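A mesa grande está a desaparecer das casas

Quem procura casa hoje habitua-se depressa à palavra "open space". Na prática, quer dizer que a cozinha, a sala e a zona de refeições partilham a mesma divisão, e que uma das três vai ficar sem espaço. Quase sempre é a mesa que perde. No lugar dela aparece um balcão com bancos altos, onde se toma café de pé e se janta de lado.

Passei parte do mês de novembro a ver móveis, primeiro nas lojas e depois, com as restrições, nos catálogos. A Flundard tem 233 referências na secção de sala. Mesas onde caibam 10 pessoas, encontrei 2. O resto são mesas de apoio, consolas, tampos rebatíveis e uma coisa chamada Gika, que se guarda atrás da porta.
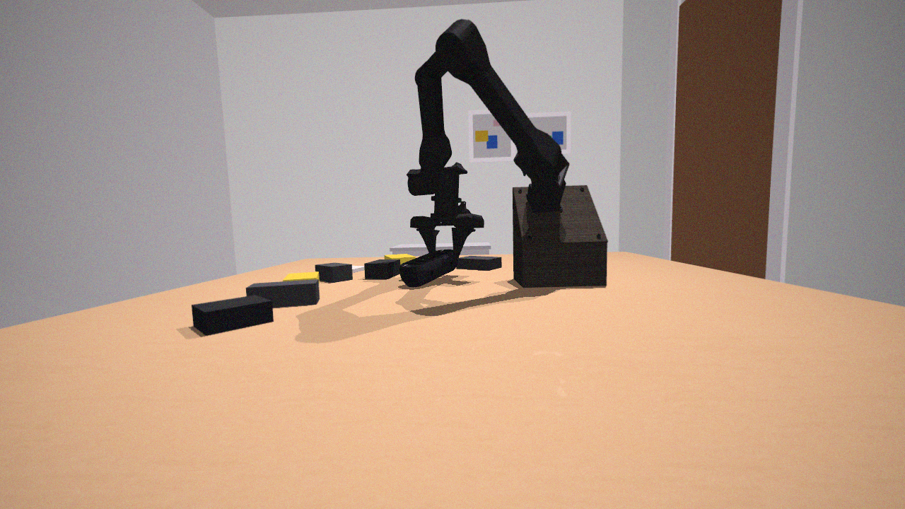
OPINIÃO

Percebo os argumentos. As casas são mais pequenas, as famílias também, e uma mesa grande custa dinheiro e ocupa metros quadrados que se pagam todos os meses. Quem vive sozinho num T1 não tem obrigação nenhuma de comprar móveis para visitas que vêm no Natal. Eu próprio vivi anos com uma mesa de campismo e não me fez mal.

Mas este ano mudou a conta. Muita gente passou a trabalhar em casa de um dia para o outro e descobriu que não tinha onde pousar um computador e um caderno ao mesmo tempo. As crianças tiveram aulas no sofá. Quem ainda tinha a mesa dos pais ou dos avós — pesada, fora de moda, difícil de passar nas escadas — conseguiu sentar duas ou três pessoas a fazer coisas diferentes sem que ninguém tivesse de arrumar tudo à hora do almoço.

Uma secretária não resolve o mesmo problema. A secretária é de uma pessoa e fica virada para a parede. À mesa cose-se uma bainha, preenche-se o IRS, descascam-se favas, e deixa-se um puzzle a meio durante uma semana.

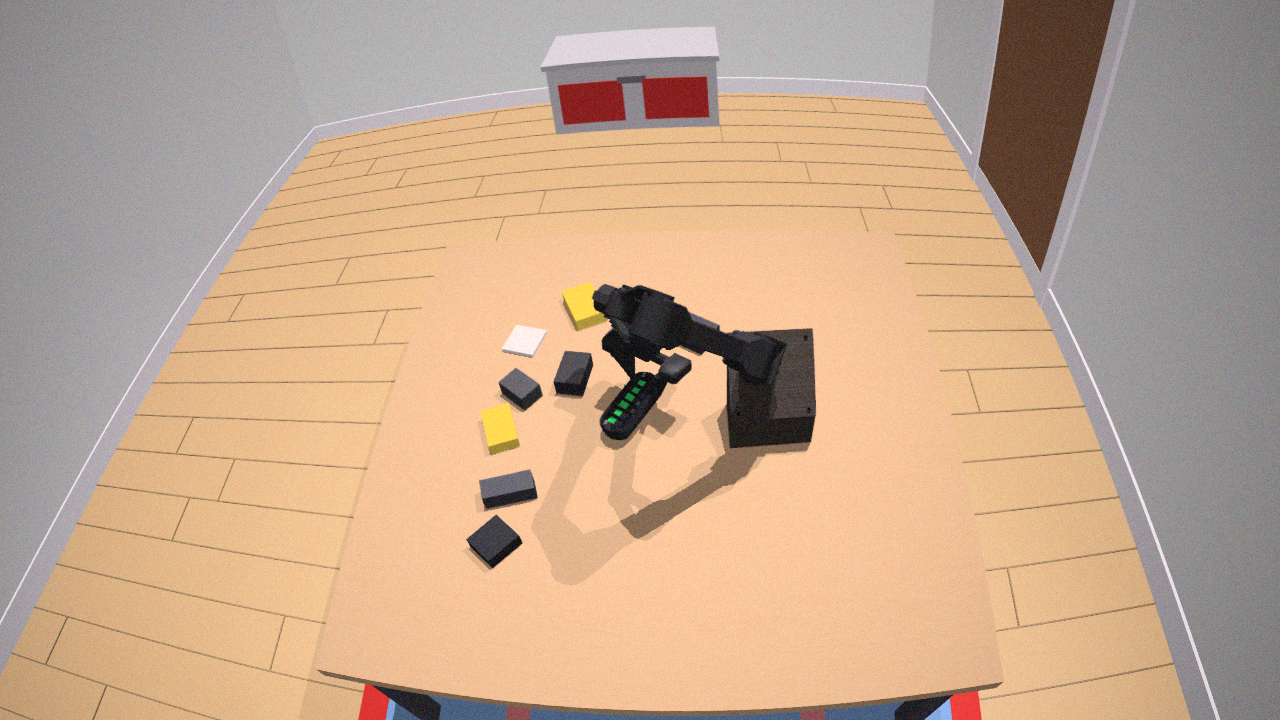 Também não me convencem as mesas extensíveis, que são a resposta habitual dos vendedores. A minha, uma Kombo com 20 anos, abriu talvez meia dúzia de vezes. Para a abrir é preciso afastar as cadeiras, tirar o que está em cima, procurar a prancha que ficou na arrecadação e chamar outra pessoa para puxar do lado de lá. Ao fim de algum tempo desiste-se e come-se apertado.

O que peço é pouco. Que os projetos de habitação nova, como os que a Eltico anda a anunciar em tudo quanto é paragem de autocarro, mostrem na planta uma mesa à escala verdadeira, com as cadeiras puxadas para trás. Muitas das plantas que vi desenham cadeiras onde não se senta um adulto. E que quem herda uma mesa antiga tire as medidas à sala antes de a pôr à venda. Às vezes cabe, se sair de lá o móvel da televisão.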